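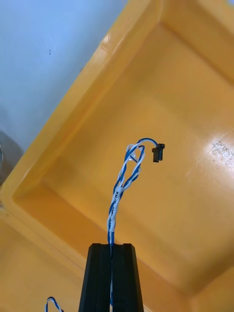

Conevum opened its Kamden workshop to visitors on 17th March, and by noon the sign-in sheet had 881 names on it. Most people headed for the sorting cell, where the company has been working on Pikport, its system for picking up small electronic parts and putting them in bins.

The engineer running the demonstration has been on the project since January of last year. Between groups she sat down with us near the coffee urn and talked for 11 minutes before the next tour came through.

"Everybody wants to know how fast it is," she said. "I'd like them to ask about wires."

Wires are the hard part, in her view. A circuit board keeps its shape wherever you set it down. A harness has a different outline every time, and the connector on the end goes wherever the wire sends it.

"You grab a twisted pair and you think you know where the plug is going to be," she said. "Then it's swinging off to one side. If you were planning to set it down neatly, you have to look again."

The team has logged 1,390 picks with cables since it started keeping count. She would not give a success rate. "It changes from one kind of cable to the next, so one number would be misleading."

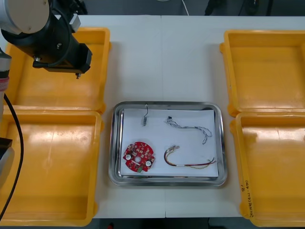

Photo: Conevum / Kamden open day

The parts come from Nseir, a repair business across town that sends over boards and leads it can't use. They are laid out on white paper in a steel tray, with yellow bins on both sides of it. The paper was her idea. The bare metal gave too much glare.

"The bins are shiny too," she said. "We've talked about changing them. I have a quote on my desk for matte ones and I haven't signed it."

Asked whether the work would replace people at Nseir, she said the shop has 2 employees who sort parts by hand on top of their repair jobs, and both have asked when they can stop. Pikport is not ready for that. It still needs a person close by when harnesses get tangled together.

She would like to try ribbon cable next. Her manager would like her to finish with this batch first.

"We'll see who wins," she said, and went back to meet the next group.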